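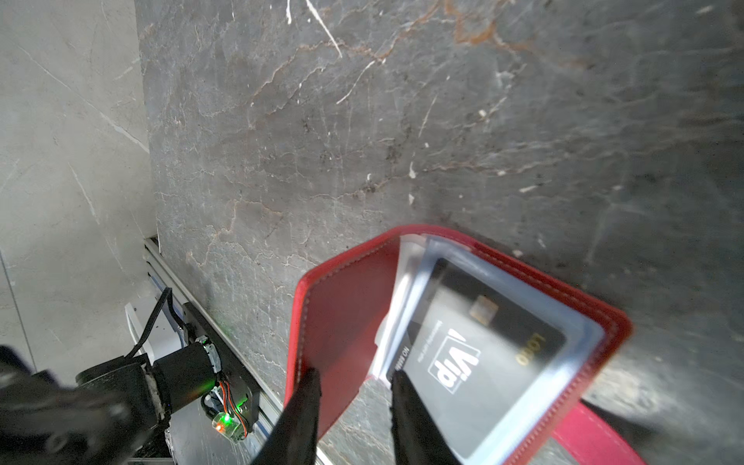

Cleaning out your wallet before winter travel

Members heading away over the June break have been asking at the front desk what they should carry and what they should leave at home. We wrote up the same advice a few years ago, but enough has changed with cards and phones that it needed redoing.

Start by emptying the whole thing onto a table. Most people carry far more than they use. At the Goh branch we asked staff to do it over morning tea, and one wallet held 11 loyalty cards, including two for shops that had closed. The owner had been carrying them through airports for years.

Sort what you find into what you need on the trip, what you need at home and what can be cut up. For a trip within the country you will want your driver's licence, your health card, one debit card and one credit card. Overseas, add your travel insurance details and keep the passport somewhere else. A library card, a gym pass or a staff pass is no use to you at a motel and is a nuisance to replace.

Expired bank cards should be cut through the chip and the magnetic stripe, with the pieces put in separate bins. If a card has a number printed on the back as well as the front, cut through both. Gift cards with a few dollars left on them are best spent before you go. Check the date on the back first, as older ones may have run out.

Make a list of what is left. Write down the name of each card, the last few digits and the phone number to ring if it goes missing. Leave one copy with someone at home and put another in your luggage, away from the wallet. Do not write down PINs, even disguised as phone numbers. Thieves know that one.

Photographs of your cards on your phone are handy until the phone goes missing too. If you do keep them, put them in a locked folder. The same goes for a photo of your passport page, which plenty of people still have sitting in their ordinary camera roll beside the dog.

Carry your cards in more than one place. If you are travelling as a couple, each person should take a card that the other leaves behind, so that one cancelled account doesn't stop you both. A joint account with two cards often has to be frozen as a whole when one is reported lost. Ask your own institution how theirs works before you leave, and ask whether a replacement can be sent to an overseas address. Some will only post to the address on file.

Tap limits catch people out. Your limit at home may not apply where you are going, and you might be asked for a PIN on a small purchase. If you have been tapping for so long that you can't remember the PIN, reset it at least 5 business days ahead, as some resets still come by mail. Some unattended petrol pumps and ticket machines will want the physical card, whatever your phone can do.

Cash still matters in smaller towns. The Girnine market is mostly cash, and the Surkier ferry kiosk lost its card terminal twice last winter when the line went down. Take enough for a meal and a tank of fuel, and keep it apart from your cards. Coins are worth having for parking meters and laundromats.

On the wallet itself, size is the main thing. If it won't close flat, there is too much in it. A wallet that sits in a back pocket is easy to lift in a queue and hard on your hip on a long drive. A front pocket or an inside jacket pocket is better. Leather that has gone stiff can be wiped with a barely damp cloth, left to dry away from the heater and treated with a small amount of conditioner. Try it on an inside corner first, as some dyes come off on the cloth. Check the stitching along the folds while you are at it. Most shoe repairers will redo a loose seam while you wait, and it costs much less than a new wallet.

If yours does go missing, lock the cards first and look for it afterwards. Most banking apps let you put a temporary lock on a card and lift it again if the wallet turns up under the car seat. If it hasn't turned up by the end of the day, report the cards as lost. Then report the licence, make a police report if you think it was stolen, and keep the report number for your insurer. Watch your statements for at least 3 months afterwards. Small test purchases sometimes come well before a large one.

Members with Irance travel cover can ring the claims line at any hour. Have your list of cards beside you when you call. Cash is covered up to $63 without receipts under the basic plan, and the amount for the other plans is set out in your policy booklet. Replacement licence fees can be claimed under all plans, but you need to keep the receipt from the licensing office.

Printed card lists, with blank spaces to fill in, are at the front desk in all branches. They fold to fit inside a passport cover. Large-print copies are available if you ask.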